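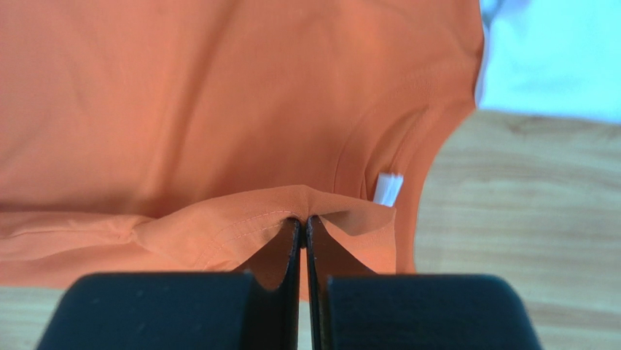 Orange garment on the table, tag showing

Skeneline Clothing Library: progress report to the Hendricks Fund
2018-02-20

Hi Soo-ah,

You asked for something short and readable this time, so I've left the spreadsheet out of the body of the report and will send it separately. Please forward this to whoever needs it on your side.

The big news is that we're open! The shelves went up on the Istden Street side in October, later than I promised you, and we started lending kids' clothes the same week. Families take home a bag of up to 12 pieces, keep it as long as the clothes fit, and bring it back when they don't. We set ourselves a target of 100 member families for the first stage of the grant and we got there last month, mostly through word of mouth at the two elementary schools. I had really wanted the posters to do it (I spent far too long on those posters), but almost everyone who signs up says another parent told them.

What people want has been a surprise. I stocked up on coats and snow pants thinking those would fly out, and they did fine, but plain T-shirts and leggings are what we can't keep on the shelf. Baby clothes are the opposite. We get bags and bags of them, and I've started asking people to call before they drop off anything under a year. If you know another group that could use newborn sizes, please send them my way.

Sorting takes longer than I budgeted for. Every piece gets looked over for stains, holes and missing buttons before it goes out, and then somebody has to figure out the size, which is a job in itself when the print on the tag has washed away. Nkrumah Gyamfi has been running the sorting table on Saturdays and came up with a measuring chart taped to the tabletop, so you lay a shirt on it and read off the size. It's sped things up a lot. He'd like a second one for pants.

The mending evening is going well too. We have room for 20 people and it's been full every time but one, when the roads were bad. Two of the regulars have moved on to zippers, and I'm a little jealous, as I still can't put one in straight.

Now the less cheerful part. The washer we bought used has broken down twice, and the second repair ate most of what was left in the equipment line. I've been doing loads at home, and that can't go on much longer. Hikine Laundry down the block has offered us a reduced rate on weekday mornings and I'd like to take it. To pay for it I'd need to move money over from printing, where we've barely spent anything since the posters. Could you let me know if that's okay, or if it needs a formal request? I can fill out the form if there is one.

Still to do before the next report: get the return reminders working by text message, add Thursday evening hours for parents who work Saturdays, and clear a proper spot for school shoes, which people keep asking for.

Come by and see us anytime. Saturday mornings are the liveliest, and there's usually coffee.

Thanks again for everything,
Marjorie, Skeneline Clothing Library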